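Zwischenbericht an den Fördergeber
Vorhaben: Getrennte Erfassung von Gewerbeabfällen in Kleinbetrieben der Gastronomie
Teilprojekt Vinovum
Stand: 31.05.2023

1. Stand der Arbeiten

Im Berichtszeitraum wurden die Arbeitspakete 2 und 3 weitergeführt. Die Erhebung umfasst 12 Betriebe, darunter Weinstuben, Cafés und zwei Kantinen. Erfasst werden Restabfall, Bioabfall, Papier und Leichtverpackungen, jeweils als Masse je Leerung. Bis zum Stichtag liegen 886 Wägeprotokolle vor. Davon waren 30 wegen fehlender Angabe der Fraktion nicht auswertbar; sie bleiben im Datenbestand, gehen aber nicht in die Mittelwerte ein.

Die Gesamtmasse der auswertbaren Leerungen beträgt etwa 3896 kg. Der Anteil des Restabfalls liegt weiterhin über dem im Antrag angesetzten Wert. Sortieranalysen zeigen als häufigste Fehlwürfe Speisereste im Restabfall und beschichtete Becher im Papier.

2. Sammelbehälter am Entstehungsort

Die Firma Skisix hat die Auswertung der Behältergrößen abgeschlossen. Kleine, offene Behälter in Griffweite der Arbeitsfläche werden häufiger geleert und weisen geringere Fehlwurfquoten auf als zentrale Großbehälter. Bei Einsatz von Kunststoffeinlagen ist die Einlage gesondert zu wägen oder rechnerisch abzuziehen. Das Protokollblatt wurde im Februar um ein entsprechendes Feld ergänzt.

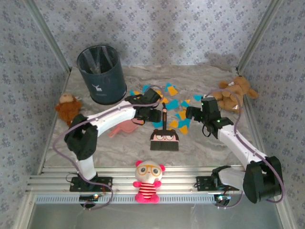

Benkirane wies in der Stellungnahme zum Entwurf darauf hin, dass der pauschale Abzug für Einlagen bei sehr kleinen Füllmengen zu negativen Nettomassen führe und die betroffenen Werte gesondert auszuweisen seien. Der Hinweis wurde übernommen. Betroffen sind ausschließlich Leerungen der Fraktion Papier. Auf die Gesamtbilanz wirkt sich die Korrektur nur geringfügig aus.

3. Abweichungen vom Arbeitsplan

Die Schulung des Küchenpersonals konnte in zwei Betrieben wegen Personalwechsels nicht durchgeführt werden. Sie wird im nächsten Berichtszeitraum nachgeholt. Die Kalibrierung der Tischwaagen erfolgte planmäßig. Eine Waage wurde wegen Nullpunktdrift ausgetauscht, die Messwerte der betreffenden Woche sind gekennzeichnet.

4. Mittelverwendung und Ausblick

Die Sachmittel wurden im bewilligten Rahmen abgerufen. Eine Umwidmung ist nicht erforderlich. Als Nächstes folgen die zweite Sortieranalyse und der Abgleich mit den Abrechnungen der Entsorger. Der Entwurf des Leitfadens für Betriebe wird mit dem nächsten Zwischenbericht vorgelegt.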